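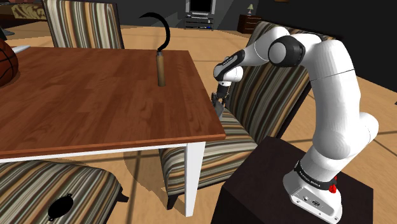 Sim view, gripper parked off the front corner of the table, sickle still to be picked

Home > Boards > Arms and Grippers > Builds > Thread
Last updated: July, 21:14

Sickle pick, sim first, then the real bench. Am I mad?
Posted by Marlene Dufour (marlene_d), July

Hello all, long time reader, rare poster. We've got the loan of an arm at the Stistbridge shared workshop from next month and I'm getting my ideas straight in simulation before I'm let near it. It's a Franka in the sim as well, sat on a brown box pedestal beside a dining table, because I wanted something more like a house than a lab (the stripy chairs came with the room pack and I've grown fond of them).

The job is tool tidying. We have a wall of garden tools at the workshop that people leave lying about, and I'd love the arm to pick one up and hang it back. I started with the sickle as it's the awkward one. It's stood upright on its handle in the middle of the table, blade curling over to the left. My plan is to come in from the right, low, and close the two fingers round the wooden handle.

Trouble is, I've run it 53 times with small changes to the start position and I get a decent grasp on only 6 of them. The rest of the time the hand clips the blade on the way in or nudges the handle and over it goes. What would you change first?

---

kofi_a
Nice one Marlene! Kofi Acheampong here, we met at the open evening. First thing I'd change is the sickle. Lay it down! Who leaves a sickle balancing on the end of its handle? You're solving a problem you'll never have on the real bench.

---

pillusel
Disagree with Kofi. Upright is a perfectly good test of the approach path, and you can always make it easier later. I'd look at where the arm starts. Your gripper is hanging past the corner of the table and only a bit higher than the top. That's a rotten place to begin, you've got the edge and a chair back to worry about before you've even moved across. Lift it well clear, go over, then drop to handle height on the right-hand side.

---

marlene_d
Ooh, the chair. I hadn't thought about the chair. The one behind the gripper has quite a tall back and I've never checked whether the planner knows about it. Off to look.

---

zinum
Bet you it doesn't. I lost a whole weekend to a room pack where half the furniture was only for show and the arm went straight through a sofa. Turn on the collision shapes and have a look.

Also, what friction are you using on the handle? If you left it at the default it'll be like picking up a bar of soap.

---

marlene_d
Right, zinum wins the bet. Two of the three chairs had no collision shape at all, and the near one (with the black pan thing on its seat) had a box twice the size it should be. Fixed those. Friction was the default, yes, blush. I've put it up and it's running again while I have my tea.

---

kofi_a
I still say lay it down. And please can we talk about the real one? I don't want a live blade swinging round the workshop at head height, whatever the sim says. Make a dummy out of broom handle and foam pipe lagging. The Bermúdez lot did that with their pruning saw and it worked a treat.

---

pillusel
OK, on the dummy I'm with Kofi a hundred per cent. No sharp edges until you trust it. And even then I'd want a guard on.

---

marlene_d
Dummy it is, I've got an old broom going spare. Results from tonight: with the higher start and the proper chairs I'm getting a grasp on more than half the runs, so pillusel, I owe you a pint. The misses now are nearly all the fingers closing too high up, near where the blade comes out. I'm going to bring the target down the handle and leave it going overnight, up to 2000 runs if the laptop doesn't cook itself.

Might try the basketball as well, for a laugh.

---

zinum
You won't get that hand round a basketball.

---

marlene_d
I know, but I want to see it try!

---

kofi_a
Run 3569 will be the one, keep the faith. I'll bring some lagging down to the workshop, there's loads left from doing my loft.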